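About Cluteck Books
2 min read

Cluteck Books is a small publisher of thrillers and mysteries based in Lamville. We put out paperbacks and ebooks, and we sell them through independent bookstores, libraries and our own mail-order list.

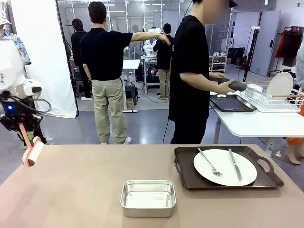

How we started

Yatziri Rosales opened Cluteck as a used bookstore with 200 crime paperbacks and a rented storefront on Cuevas Street. Customers kept asking for medical thrillers and small-town mysteries that had gone out of print. She tracked down the rights to one of them and paid for a short run. It sold out by March, and the store became a publisher the year after.

What we publish

Our list now stands at 166 titles. Most are series fiction: detectives, coroners, insurance investigators, a few lawyers. We bring out 20 new books a year and keep the older ones in print. The Zavent line is our imprint for first novels. Those books are shorter and cost less, and many of our regular authors began there.

We don't publish true crime, poetry or children's books.

Who we are

Yatziri still reads for the mystery list and handles contracts. Ximena Barrera edits the Zavent books and runs the reading group, which meets upstairs at 7 p.m. once a month. Copyediting and cover design go to freelancers, most of whom live nearby.

Sending us your work

We read submissions from agents and directly from writers. Send the first 45 pages and a one-page summary that includes the ending – we do need to know who did it. Replies take up to four months. If your book is part of a series, tell us how many you have finished.

Review copies are available to librarians and booksellers on request.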